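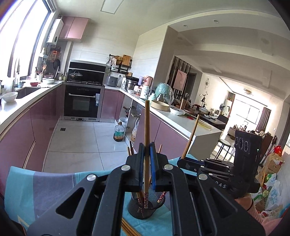
Chopsticks in the mesh holder, kitchen side.

Home | News | Suppers | Hall Hire | Contact

Saturday supper is back

Quick one this month, newsletter is late, sorry, printer trouble again.

Saturday suppers start up again in May. Doors 5:30, food at 6, same long tables as before. Bukola Anozie is cooking the first one. Peanut stew, rice, greens, a noodle dish for the kids. Vegetarian version of the stew in the smaller pot, please leave it for the vegetarians until everybody has been through once. We had words over this last fall.

Price is up. $11 a plate, kids under five eat free. Gas and rice both cost more than they did and the old price wasn't covering the oil. If $11 is a problem talk to Pramila Kushwaha, quietly, she'll sort it and that's the end of it. Nobody has to fill in a form.

Seats. We can take 45 at a sitting and no more, fire rules. Sign up on the sheet by the front door or call the hall before Thursday noon. Turning up on the night is fine if there's room but don't count on it. Last May we sent people home and it felt rotten.

Bikar Street is being dug up again from the corner down to the laundromat. No parking on that side till they finish, whenever that is. Use the Tolentino lot, it's free after 5, but the gate by the dumpsters gets locked at ten so move your car before then. Two people got stuck in there over the winter. Come in by the side door, the ramp is at that end too.

Money stuff. The stove fund is at $600. We need $2,000. The back left burner is dead and the oven runs hot, Bukola burned a whole tray of cornbread finding that out. Clotau Appliance is holding a used six burner for us, good shape, but they want to know by the end of the month and I can't blame them. Jar is on the serving table. Checks okay, made out to the hall, put "stove" on the memo line so it dosen't end up in the roof money.

Things we could use:
Big lidded pots, the bigger the better
Dish towels, clean, any age
Serving spoons (ours walk off)
A rice cooker that works. We have two that don't.

No more mugs please. Really. The cupboard won't close.

Help wanted for setup from 3:30 and washing up after. Washing up is where we're short. Two more pairs of hands and we'd all be home by nine. Teenagers who need service hours, Pramila signs the sheets, bring your own pen.

Next supper after this one is the Iltuvik family's turn, they're talking about fish soup and flatbread. If you want a later date put your name on the calendar in the hallway, pencil only. And write what you're making so we don't get three chilis in a row like last year.

Found after the last supper: one gray kid's mitten, reading glasses, casserole dish with blue tape on the bottom. All in the box under the coat rack. Anything left there at the end of May goes to the thrift store.

That's it, have to run, more next month if teh printer lets me.

Contact the hall office | Copyright Bikar Street Hall | Back to top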